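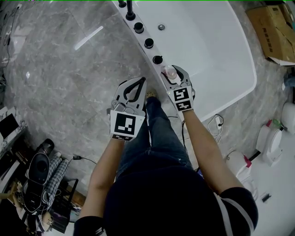

Jondside bath showroom to reopen with tubs on full display

The bathroom showroom at Calell, on the lower level of the Jondside home center, will reopen in September after being closed for most of the summer. Staff are clearing the floor this month and putting the smaller items back in their places, starting with the freestanding tubs.

The white tub with black fittings will stay on the floor as one of the main pieces. It has a row of black knobs along the deck, a black spout and a small chrome drain, and it sits on gray marble tile. Store manager Rahel Gruber said customers asked about that combination more than any other last year.

"People want to stand next to a tub and see how far they have to reach for the controls," Gruber said. "They can't get that from a catalog."

Cups and other small bathroom accessories are being sorted along with the larger stock. Items that belong with a display will go back to it, and the rest will move to the shelves by the stairs. Boxes and small appliances still on the floor are to be out before opening week.

The new layout has eight bathroom settings, two more than before. Aisles between them are wider, and the service desk has moved from the back wall to the foot of the stairs. Total floor space is unchanged at 1270 square feet.

Tolera Kumsa, who planned the layout, said the old arrangement made it hard for families with strollers to get past the tubs. The vanities and mirrors now line the long wall, and the tubs stand in the middle where shoppers can walk up to them.

Shoppers who placed orders before the closing can pick them up at the loading door on the east side until 7 p.m. Orders for faucets and shower sets are being handled at the Didenko branch for now. Selamawit Abdella at the service desk is taking calls about delayed deliveries and asks customers to have their order number ready.

Discontinued display pieces will be sold at the store during opening week. A price list will be posted at the entrance.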